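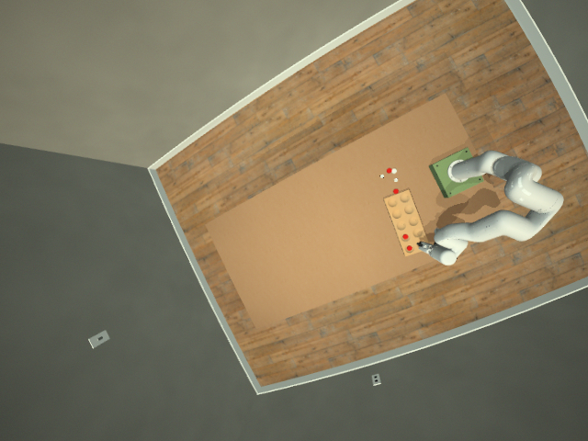 特稿部·居住组

踩上去会响的地方

2020年2月12日

先说声音。

Gistholm老城,Zawadzka街,四楼。门一开,脚还没落稳,底下就叫了一声。吱——很长,尾巴往上翘。Irena Walczak在厨房里头也没回:“你站在门口第三块上了吧,往左一点。”

往左一点。不响了。

她在这套房子里住了大半辈子,哪块响,哪块不响,响成什么样,全在脚上。夜里起来喝水不开灯,绕着走,像过河踩石头。孙女小时候住这儿,学会的第一件本事就是怎么溜到厨房偷糖吃不被听见。后来孙女搬走了,回来过节,半夜还是那条路线,一步不差。

这一期原本要写的是老城的供暖改造。跑了几家,每家都在说地板。暖气管要走地下,地板就得撬,撬了还能不能装回去,装回去还是不是原来那块。话题就这么拐了。稿子也就拐了。

这条街上的房子多数是一个时期盖的,木地板,窄条,错缝铺,底下是木龙骨,龙骨之间填的东西五花八门:煤渣、碎砖、刨花、旧报纸。有人家撬出过一只小孩的鞋。有人家撬出一整层核桃壳,老鼠干的。

Irena家撬开的那一小块在卧室墙角,工人来看管线走向,开了个口,又盖回去,盖得不太平。她拿一只花盆压着。花盆里种的天竺葵,冬天也不死,就是叶子发黄。

“他们说可以全换。”她说,“换成那种一扣一扣的,两天铺完。不响。”

停了一会儿。

“不响我怎么知道有人回来了。”

——

修地板的人不好找。

Marianna Szewczyk的作坊在河边,原先是个存酒的地方,门很矮,进去要低头,进去之后还是有股酒味。她个子高,低头低了这么多年,出门到了街上还会下意识地缩一下脖子。

作坊里堆的都是拆下来的旧板。橡木的,松木的,也有白蜡。按房子堆,一户一堆,绳子捆着,上头夹张纸条写门牌号。不能混。混了就完了,她说,同一条街隔壁两家,看着一模一样的板,榫头能差出一根头发丝,差一根头发丝就装不进去。

她的活儿从拆开始。拆最费时间。新手上来就用撬棍,一撬,舌头断了,这块板就废了一半。她的办法是先找“头板”。每间屋子都有一块最后铺下去的,当年师傅铺到墙边,没地方使劲,只能从上面钉。找到那块,从那块往回拆,等于把当年的活儿倒着做一遍。

“倒着做,你就知道那个人是什么脾气。”

有的人脾气急,钉子打得歪,三颗能解决的打五颗。有的人在看不见的背面用铅笔写字。写日期,写尺寸,写今天下雨,写东家的汤太咸。她攒了一抽屉这样的板头,锯下来的,本来要扔,舍不得。我翻了翻,有一块上面只写了一个女人的名字,后面画了个问号。

问她这些能不能拍。她说拍可以,汤太咸那块别拍,东家的后人还在城里,开饭馆的。

旧板拆下来先晾。不能暴晒,不能靠近炉子,一层一层垫着木条码起来,让风过。晾多久看板,也看天。急的客户天天打电话,她就把电话放在锯末里,真的是放在锯末里,铃声闷闷的,像有人在隔壁屋咳嗽。

然后清缝。缝里的东西最脏也最有意思。几十年的蜡、灰、头发、面包渣,压成黑黑硬硬的一条。她用一把自己磨的钩刀,刀是旧锯条改的,手柄缠了布。钩出来一条完整的,能有胳膊那么长,她会很得意地举起来给你看。有点恶心,也确实好看。

再往后是配板。坏的剔掉,缺的补上。补什么板是学问。新板颜色浅,放在旧板中间像一颗假牙。有人用染料染,她不太愿意,染的头一年像,第三年就不像了,旧板还在慢慢变,染的那块停在那儿不走了。她宁可从别的旧房子里找。哪儿拆房她都去,开一辆后门关不严的小货车。路上掉过板子,被人捡了送回来,送的人以为是劈柴。

颜色她倒不求一致。一间屋里本来就深深浅浅,靠窗的淡,床底下的深,沙发腿压过的地方一个小圆点,像没晒到太阳的皮肤。都留着。打磨的时候手要轻,磨狠了什么都没了,那跟新的有什么区别。

——

当然也有人就是要新的。

Golnar Yazdani住在同一条街另一头,二楼,搬来四年。两个孩子,一个上学一个还在爬。她的地板已经全换了,复合的,浅灰,脚感有点软,走在上面什么声音也没有。

“你知道楼下住的谁吗。”她问。

不知道。

“一个弹大提琴的。”(后来核实,是拉。她着急的时候就会说错,自己也笑。)白天睡觉,晚上去乐团。孩子在楼上跑一圈,他就上来敲门。人很客气,每次都道歉,他道歉,她也道歉,两个人在门口互相道歉了两年,谁也受不了了。

换地板花的钱她没细说,只讲头一家报价的时候她差点把电话挂了。最后找的一家叫Plorelier,旧板他们负责运走。运走的那天她在上班,回来屋里已经空了,光秃秃的,能看见龙骨。她在门口站了一会儿,孩子在背后推她,问她为什么不进去。

“我没什么感情。真的。我又不是在这儿长大的,又响又漏风,冬天光脚踩上去像踩铁。”

那为什么站着。

“不知到。可能是太累了。”

她后来给楼下那位带了一块旧板。单独留的,有一头烧焦过,不知道是哪年的事。他拿去垫在琴的尾针底下,说正好,防滑。现在两家关系不错,春天他们要一起去听他那场,孩子估计坐不住。

这件事我讲给Marianna听,她哼了一声。过一会儿又问,哪头烧焦的,是不是二楼靠炉子那间。她怀疑那批板后来到了她手里,一直有一堆来路不明,纸条丢了。

——

再说说响这件事本身。

木头为什么响。问了几个人,答案差不多,又都不太一样。最常见的是板和板之间磨,冬天屋里干,板子缩,缝大了,一踩就错动。再就是钉子松了,板在钉子上上下窜,那种声音尖,像小鸟。还有龙骨的毛病,龙骨下沉,板悬着,踩下去是闷的,先“咚”后“吱”。最后这种麻烦,得全掀。

土办法一大堆。往缝里撒滑石粉。撒石墨粉,管用,就是白袜子从此不能穿。打蜡。滴肥皂水(Marianna听到这个脸都变了,水,往木头缝里倒水)。有人从楼下天花板往上打木楔,这得跟楼下商量,一般商量不成。也有人干脆铺地毯,厚的,响还是响,就是像从很远的地方传过来。

Aniela Pawlak是做声学的,在一间不大的事务所上班,平时管会议室和学校礼堂的回声。她对老房子的响动有种私人兴趣,到别人家做客会不自觉地在一个地方来回踩,主人以为她鞋里进了石子。

她的说法是,人对脚步声比自己以为的敏感得多。同一段走廊,家里人走过去,躺在床上就能听出是谁,心情怎么样,手里有没有拿重东西。地板会响的人家,这种本事更细。她小时候能从父亲上楼的节奏判断当天能不能提零花钱的事。准不准?大部分时候准。

“你把地板换成完全安静的,这一层信息就没了。也没什么不好,很多人求之不得。但是最开始几个星期,有人会睡不好。我妈就是。她说屋子像是在憋气。”

她录过不少地板的声音,存在电脑里,文件名就是地址加房间。放了几段给我听。Zawadzka街那几段一听就听出来了,尾巴往上翘。她说这条街的都这样,她也解释不了,可能跟龙骨的间距有关,也可能就是听惯了。

有一段特别长,只有一个人在走,走走停停,从一头到另一头,再回来。是个老太太在找眼镜。最后一声是坐下来的,椅子响,地板也响,叠在一起。

——

价钱。总有人要问价钱,编辑也问。

修一间旧地板,按Marianna的算法,先看拆得下来多少,再看补多少,每户都不一样,她不肯在杂志上给数。给了就有人拿着杂志来砍价,以前出过这种事。只说了一句,跟换新的比,不便宜,慢,而且还要响。

“还要响?”

“好一点,不会没有。完全不响的我做不了,你找别人。”

她在做的最大一单是Lunanwood,城外一所旧学校的礼堂,人字铺,整块拆下来的板有2,345条,每条都用粉笔编了号。编号编到后面换过一次粉笔颜色,因为白的用完了,店里只剩粉的。所以后半个礼堂是粉色的数字。等打磨完就看不见了。她有点可惜。

学校那边管这件事的是Lena Kurek,教地理的,谁都不愿意接,落到她头上。刚接手的时候她主张全部换掉,开会的时候说得很激烈,理由也站的住脚:孩子们上体操课,旧板起刺,校医室的镊子都用秃了。后来有一天她去礼堂拿东西,正碰上头一排板掀开,底下的灰里有一排弹珠,顺着龙骨滚成一条直线,整整齐齐。玻璃的,也有陶的。

“那个缝我知道。”她也是这所学校毕业的。“我们以前专门往里面塞,比谁塞得深。塞进去就拿不出来了,算是献给学校的。”

她蹲下去找自己那颗,蓝的,有个缺口。没找到。找到了一颗像的,缺口在另外一边。她没拿,让他们原样收在罐子里,等铺好了放回去。工人问放回去干什么。她说就放回去。

起刺的问题还是得解决,所以舞台前面那一片,用得最狠的,换了新料。两边留旧的。中间一道接缝,从门口看过去挺明显,校长不太高兴。Lena说过两年就看不出来了。Marianna说过两年还是看得出来,过二十年差不多。

工期定在3月之前收尾。写这篇稿子的时候还差舞台那一角,天太潮,胶干不了,几个人坐在台阶上吃三明治等天晴。

——

回到Zawadzka街四楼。

暖气的方案后来改了一版,管子走墙,不走地下,墙角多出一截方方正正的包边,丑,Irena说丑就丑吧,可以放花盆。卧室那块撬过的还是不平。Marianna答应顺路去看看,一直没顺上路,那条街停不了车。

走之前又坐了一会儿。她给倒了茶,茶里搁了樱桃酱,太甜,喝完了。讲到她丈夫。他在的时候每年秋天打一次蜡,跪着打,从里屋退到门口,退到门口人就出去了,得在外头等蜡干,等的时候就去楼下抽烟,跟对门下棋。一盘棋的工夫。有一年棋下得太久,她在里屋,被关在没干的蜡后面,出不来,饿着肚子看完了一本书。

什么书?忘了。写海的。

他走了以后她自己打过一年,膝盖不行,就不打了。现在那层蜡大概早磨没了,窗边发白,走得最多的一条道也发白,从床到厨房,从厨房到门。她拿拖鞋尖给我指了指,怕我看不见,又开了灯。

楼道里有人上来。脚步一层一层的,到三楼停了,钥匙,门,然后是楼下地板的声音,隔着一层,很轻。

“她今天回来早。”Irena说。

出门的时候我又忘了,踩在第三块上。

(本文受访者均同意具名。旧板上的铅笔字,读者家里如果也有,可以抄下来寄到编辑部,请注明是哪间屋、哪面墙边,不用把板子寄来,上次有人寄了。)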